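Recherche mécanicien ou mécanicienne hors-bord pour l'atelier (saison et plus si on s'entend)

Bonjour à tous,

Je m'appelle Zixuan Lu et je tiens l'atelier Pellard, au bout du port, juste après la cale de mise à l'eau. On fait du moteur hors-bord, presque uniquement du hors-bord, du petit deux-temps de grand-père au gros quatre-temps à injection qui vous envoie ses codes défaut sur un écran. J'ai repris la maison il y a quelques années, j'ai gardé le nom parce que tout le monde le connaissait ici, et maintenant j'ai trop de travail pour l'équipe que nous sommes. Donc je cherche quelqu'un !

Le poste, en clair : entretien et réparation de moteurs, de la vidange d'hivernage jusqu'à la réfection d'embase. L'hiver on fait surtout de la révision, les moteurs arrivent à partir d'octobre et s'alignent sur les chandelles dans le hangar. Il faut rincer, vidanger, changer turbines et anodes, contrôler la compression, nettoyer les carburateurs de ceux qui en ont encore. Au printemps c'est l'inverse, tout le monde veut son bateau pour le même matin, et on court. L'an dernier on a passé 190 moteurs à l'atelier, et il y en a que j'aurais aimé garder un jour de plus pour faire les choses tranquillement.

On travaille toutes les marques courantes. On entretient aussi la petite flotte de location Kulley (des coques ouvertes, moteurs de 2 à 40 chevaux, des clients qui découvrent parfois l'existence du fond sableux avec leur hélice) et les barques du club de pêche. Et puis il y a les anciens, mon péché mignon : un client m'a confié un bicylindre des années soixante dont je cherche encore le joint de pompe à eau. Si vous aimez ça, on s'entendra très vite. Si vous n'aimez pas ça, je me les garde.

Côté profil, je ne suis pas fixée sur le diplôme. Un CAP ou un bac pro maintenance nautique, c'est très bien, mais j'ai appris en grande partie sur les motos et je sais qu'on passe facilement d'un carter à l'autre. Ce que je demande : savoir lire un schéma électrique, savoir se servir d'une clé dynamométrique (et la ranger détendue, merci), ne pas forcer une vis grippée par le sel avant d'avoir essayé le dégrippant et la chaleur. Le permis B est nécessaire, on va souvent dépanner au ponton ou chez les gens. Le permis bateau serait un vrai plus pour les essais en mer – si vous ne l'avez pas, l'atelier le finance après la période d'essai.

Il faut aussi parler aux clients. Je ne demande pas de vendre quoi que ce soit, juste d'expliquer au comptoir pourquoi une embase pleine d'eau laiteuse ne peut pas attendre la fin des vacances. 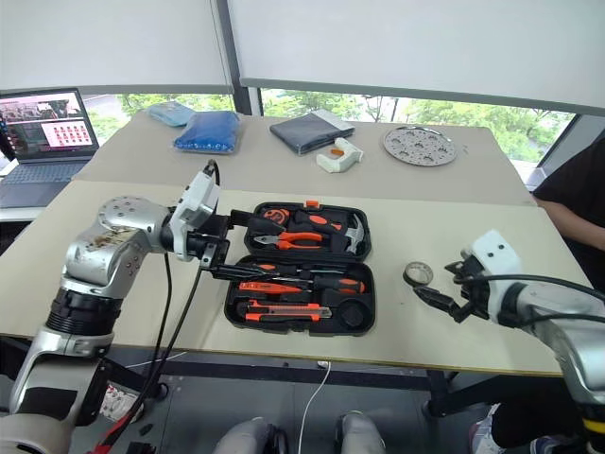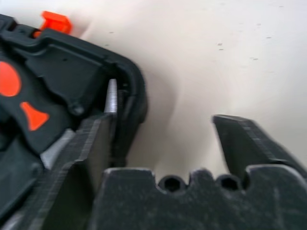
Pour les horaires, on ouvre à 8 heures et on ferme à 17 heures, avec une vraie pause le midi. De mai à août on fait des semaines de 42 heures, les heures supplémentaires sont payées ou récupérées l'hiver, au choix. Je préfère le dire tout de suite : les congés d'été, c'est non en juillet, et en août ça se discute. En revanche l'hiver on est souples, mon collègue de l'établi voisin part chaque année voir la neige et l'atelier survit très bien.

Le contrat est un CDD de saison pour commencer, avec l'idée de passer en CDI si ça nous plaît des deux côtés. Salaire selon expérience, on en parle franchement au premier rendez-vous, je donne la grille avant que vous ayez à la demander. Bleus et chaussures fournis, mutuelle prise en charge pour moitié. Pour le logement, c'est compliqué ici dès que les beaux jours arrivent, alors j'ai un accord avec la résidence Kirach pour un studio meublé pendant les premiers mois.

Je prends aussi une personne en apprentissage à la rentrée, même adresse, même atelier, précisez simplement dans votre message que c'est pour ça.

Pour postuler : passez ! Le plus simple reste de pousser la porte en fin d'après-midi, quand ça se calme. Sinon, un CV par courrier ou déposé dans la boîte, Atelier Pellard, 68 quai Kjærgaard, avec un numéro où vous joindre. Pas besoin de lettre de motivation, mais racontez-moi en quelques lignes la dernière panne qui vous a donné du fil à retordre et comment vous l'avez trouvée. Je rappelle tout le monde, parfois le soir, parfois avec un moteur qui tourne dans le bac derrière moi.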